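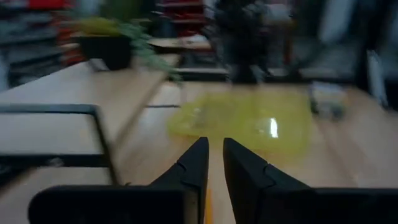

Our project looked at how small items get sorted and put away on a shared worktable, and whether a simpler layout would cut down on mix-ups. The table belongs to the Emley study room and is used by several student groups, so whatever one group leaves out becomes the next group's problem. We kept the setup small: a light wooden tabletop, a yellow translucent plastic piece with rounded corners, a black metal frame on the left, and a plant in a square black pot near the back. The plant stayed where it was all through May, as the other groups wanted it left alone.

**Group:** Arnar Hviid, Wiebke Albers, Dagný Mogensen
**Supervisor:** Benedikt Stöcker

### What we did

We ran 20 sessions, mostly in the late afternoon when the room was quieter. At the start of each one we put out the same set of small parts (clips, caps, short pencils, spare labels) and timed how long it took to clear them. Wiebke kept the log. Over all the sessions we recorded 3202 placements, and 934 of them had to be corrected.

For the first half we used no fixed places. People put things wherever there was room, and the same part could end up in three spots in one afternoon. For the second half we gave each kind of part a place and wrote it on a card taped to the wall.

### Results

Most of the corrections, almost 600, came from the first half. The caps were the worst. They roll, and they look alike from a distance. Pencils caused very little trouble in either half.

Clearing times went down as well, but not evenly. Two sessions in the second half were slower than anything before them. Dagný thinks the card was hung too high to read from a chair. We moved it down and the times after that were closer together.

### Problems

- The log sheet had no column for parts that were missing at the start, so those went in the margin and some are hard to read.
- Arnar did more sessions than the rest of us and was faster by the end – we did not correct for this.
- We changed the labels once, between sessions 12 and 13. The old ones peeled.

### If someone continues this

Ásdís Bisgaard from the Stondon group has asked for our cards and plans to try them on a longer table. We would suggest fixing the labels before the first session and using a separate container for the caps. The log is in the blue binder in the study room, with the margin notes typed up at the back.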